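Notes on Recabling the Tultulano Office

4 min read

The structured cabling in the Tultulano office was replaced this summer, and I have been asked several times to set down how the work was planned and what was learned from it. The following is a personal account and does not represent the position of my employer or of any supplier mentioned.

The office occupies 2 floors of an older commercial building. The original cabling was installed in stages by different contractors, and the records left behind did not agree with one another. Some outlets carried labels from a numbering plan that had been abandoned years earlier. Others carried no label at all. When the decision was made to move the wireless access points to faster uplinks, it became clear that the existing cable could not be relied upon, and a full replacement to Category 6A was approved.

Two firms were invited to bid. Jadoon proposed unshielded cable throughout, with all terminations made on site. Istari proposed shielded cable in the riser and unshielded cable on the floors, with a separate charge for testing. The bids were close in price. Jadoon was selected, chiefly on the strength of its testing schedule, under which every permanent link would be certified before the ceiling tiles were closed. I would encourage anyone preparing a similar request to ask for this in writing. 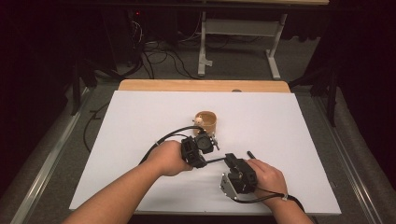

One reader wrote, after my earlier post on the bids, that shielded cable in the riser would have been the safer choice, given that the riser is shared with the elevator feed. The point is a fair one and was discussed at length. The data cable runs in its own metal tray on the opposite wall of the riser, and the separation exceeds what the design called for. Shielded cable also requires a sound bond at each end, and the older telecommunications closet did not have a suitable grounding bar at the time of the bid. The installation of one has since been completed, and a future riser replacement could reasonably go the other way.

The question of cable diameter received less attention than it deserved. Category 6A cable is noticeably thicker than the cable it replaced, and the existing conduits between the closets and the open office had been filled on the assumption that nothing larger would ever be pulled through them. Two conduits had to be abandoned in favor of an overhead tray. This added to the cost and required a revised drawing, which the building management took some time to approve.

Labeling was handled under a single plan. Each outlet carries the floor, the closet, the patch panel and the port, in that order, and the same text appears on the panel and on the test report. I had argued for a shorter label — one that could be read aloud over the telephone without error — but the longer form was preferred by the network group, and I have come to accept it.
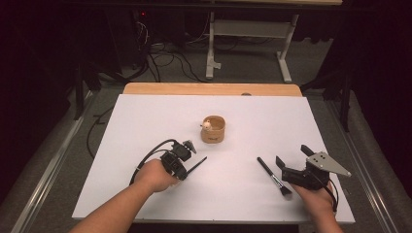

Tultulano, August

Work on the upper floor was carried out at night over the first part of the month. The old cable was removed before the new cable was pulled, so that the trays could be inspected and cleaned. The total length removed from the upper floor was 1,840 feet, and the length installed in its place was 2,180 feet. The difference is explained almost entirely by the overhead tray, which follows the corridor and does not cross the meeting rooms.

Certification results were good on the whole. There were 3 links that failed on the first test, all of them for return loss, and all on the same patch panel. The installer removed the jacks, trimmed the cable back and terminated again with less of the pair untwisted. Each link then passed. The reports were delivered in the tester's native format as well as in PDF, as the contract required. Please note that a summary sheet alone is of limited use if a warranty claim is ever made.

The small desktop switches that had collected under desks over the years were withdrawn at the same time. Several departments had come to depend on them, and additional outlets were provided where the need could be shown. Requests received after the drawings were issued were deferred to next year — a decision that was not popular, although it kept the work on schedule. 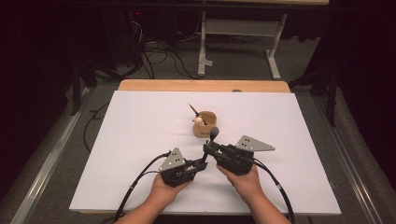 Documentation and Handover

I assembled the handover manual in Mellel, mainly for its handling of cross-references between the drawings and the outlet tables. The manual contains the floor plans, the panel schedules, the test reports and the maintenance contacts. A printed copy is kept in each closet, and the electronic copy is held by the network group.

Changes to the cabling are now recorded on a form kept inside the closet door. The form asks for the outlet label, the change made and the initials of the person who made it. The entries are transferred to the electronic copy at the end of each month.

The lower floor closet still requires a second vertical cable manager, which has been ordered.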